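The Great Candy Sort

Every July the sweets arrive in Brusby in one big mixed box, and every July somebody has to sit down and pull them apart

By Jessie Jardine

Start with the box. Brown, taped twice, a dent in one corner. 467 packets according to the slip, all of them in together — reds, yellows, the little clear ones that stick to your thumb. Bożena Jakubowski slits it with a butter knife and tips the lot out. The noise is terrific. Like gravel down a slide.

"Bins first," she says. "I always forget the bins first."

She gets the bins.

Bożena runs Dremthorpe, a sweet counter and mail-order business on the hill end of Brusby, two rooms and a kettle. She buys wrapped candy in bulk, mostly from a wholesaler called Magalhães, and sells it on by color. Orange for a school fair. Pink and white for a christening. A man last spring wanted yellow, only yellow, for his mother's ninetieth, and drove off with a bag the size of a pillow. The business is the sorting. Anyone can sell you a mixed bag.

I came for an afternoon and stayed for three. Went home each night with sugar on my cuffs.

Why anyone bothers

Money, partly. A mixed bag goes for not very much. The same weight in one color goes for nearly double, and people thank you for it. Last year Dremthorpe sent out 1683 single-color bags. The year before that it was 1510. All of them filled from bins, all the bins filled by sorting.

But also there's the quiet. Bożena used to do payroll for a furniture firm and says sorting candy is the only job she has had where her shoulders come down. I didn't believe this. Then I did an hour of it. You look for orange. Your eye gets good at orange. Everything else in the pile goes soft and dull and the orange ones practically hop up at you. When I looked at the clock it was twenty past four and my tea had a skin on it.

There are rules, of course. Everyone who sorts has rules.

One color at a time

The big mistake. New people grab a handful and try to deal it out like cards, red here, pink there, yellow over there, and for the first minute they are very fast. Then red goes in with the pink. Then you are picking through the pink bin looking for reds, and a bin you have to pick through is just a pile with walls.

So pick one. Take it out of the whole heap. Then pick the next.

Bożena nearly always starts with orange. It is the easiest to see and there tends to be a lot of it, so the heap shrinks quickly and you feel clever. Pink last. Pink is a liar. Under a warm bulb pink is red, under a cold one it's practically white, and with the Magalhães wrappers there are at least two pinks that were never meant to be the same pink. She holds the doubtful ones up to the window. After dark she doesn't do pink at all.

Clear bins, low sides

She tried baskets. Pretty, useless, the packets catch in the weave. She tried mixing bowls, which are fine until you need to see what's at the bottom. Now it's see-through plastic tubs, low enough that you can drop a packet in without lifting your wrist. Three is plenty. One for what still has to be done, one for the color you're on, one left empty for whatever comes next.

The empty one matters more than you'd think. Leave it out from the begining, she says, or you'll fill the table instead.

I filled the table instead. Twice.

Work in small heaps

Don't sort out of the big bin. Scoop some out, spread it on bare wood, one layer if you can manage it. A pile two deep hides things. Pull your color, sweep what's left to one side, scoop again. A pale table is best for this. Dark wood eats the reds and a patterned cloth is hopeless, she once lost an entire afternoon to a cloth with lemons on it.

Light from the side, not overhead. Overhead makes the wrappers flash and then all you can see is shine. A small table lamp with a plain white shade does nicely, pushed far enough back that you don't elbow it.

And keep the screen well away. Orders come in on the computer all day and it pings, and you look, and you've lost orange. 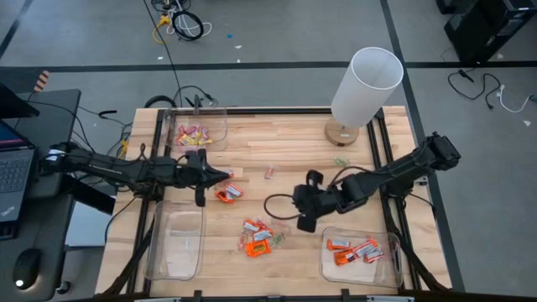
The awkward ones

Every box has them. At this stage of a sort, with the orange ones heaped in their own tub and the rest of the mix still waiting up at the back, it's the small see-through greens and pinks that slow you down. They slide in under the bigger packets. They turn up off on their own in some far corner of the wood. Bożena leaves them where they are until the main color is done, then collects strays in one go with a playing card. The seven of clubs, if you want to know. It has a good edge.

Packets with white labels are another argument. Do they go by the label or by the color round it? Dremthorpe goes by whatever you see from across the room. Orange with white is orange. Her sister sorts by label and they have agreed not to discuss it at Christmas.

Torn ones get eaten. That is the whole policy.

Bagging up

By late afternoon on my last day we had a full order ready for Warkosora, the caravan park out past the reservoir, who put a little bag on every pillow in high season. 340 bags, all orange, fold-over tops, one staple each. The staple goes in sideways so children can't get a fingernail on it. I did maybe a fifth of them and my staples were "charactful," which I think was kindness.

She checks by shaking. A bag with enough in it has a low sort of rattle, a short one sounds thin. I couldn't hear any difference. She found two short bags of mine that way and tossed them back across without looking up.

Then the tubs get wiped with a dry cloth. Never wet, wet leaves marks and the next lot sticks. The leftovers go in a jar by the door labeled MISC in blue pen, and customers can dip in while they wait.

If you want to try it at home, Bożena suggests the week after Halloween. You'll have the sweets and you'll have the bad mood. Clear the kitchen table, find three tubs, put your phone in another room. Do orange first.

Dremthorpe is open mornings in Brusby, and takes orders by post. Allow longer for pink.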